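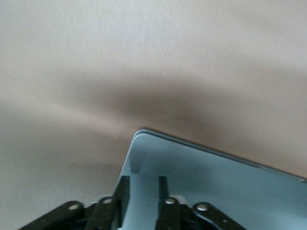
Plastic tub on a work surface.

Cleaning and Sanitising Reusable Food Storage Containers

Purpose

These instructions apply to kitchens operated by Tolstead Community Meals, including the Povurow and Akow sites. They set out the procedure for washing, sanitising, drying and storing reusable plastic containers used for prepared and dry foods. Disposable takeaway packaging is not covered.

Before you begin

Wash your hands and put on clean gloves. Clear the bench beside the sink and wipe it down with detergent solution. Containers that have held raw meat, poultry or seafood must be kept apart from all others and washed last.

Inspect each container under good light. Remove it from service if the base is deeply scored, the rim is cracked or the lid no longer seats evenly. Surface staining from tomato or turmeric is acceptable provided the plastic is smooth to the touch. Damaged containers go in the recycling bin where the council accepts that type of plastic.

Washing

1. Scrape out food residue and remove adhesive labels. Stubborn labels may be softened in warm water or rubbed with a little cooking oil.

2. Rinse under warm running water. Containers used for egg, milk or batter should be rinsed in cool water first.

3. Wash in hot water with dishwashing detergent, using a soft brush. Steel wool and abrasive powders are not to be used. Pay particular attention to the underside of the rim and the channel in the lid.

4. Rinse again until no suds remain.

Change the wash water whenever it becomes greasy or cloudy.

Sanitising

Prepare the sanitiser in the second sink, following the dilution and contact time printed on the product label. Submerge containers and lids fully and turn them once to release trapped air. Never mix sanitiser with detergent or any other chemical.

Where a commercial dishwasher is available, the sanitising cycle may be used for containers marked as dishwasher safe. Load them upside down, on the upper rack.

Drying and storage

Place containers upside down on a clean rack and allow them to air dry for at least 40 minutes. Tea towels are not permitted for this purpose. If moisture remains in the corners, leave the container on the rack.

Nest dry containers by size, no more than 4 to a stack, and store lids upright in the rack provided. Shelving must be kept 300 mm clear of the floor.

Record the completed wash on the Henriques cleaning sheet at the end of each shift.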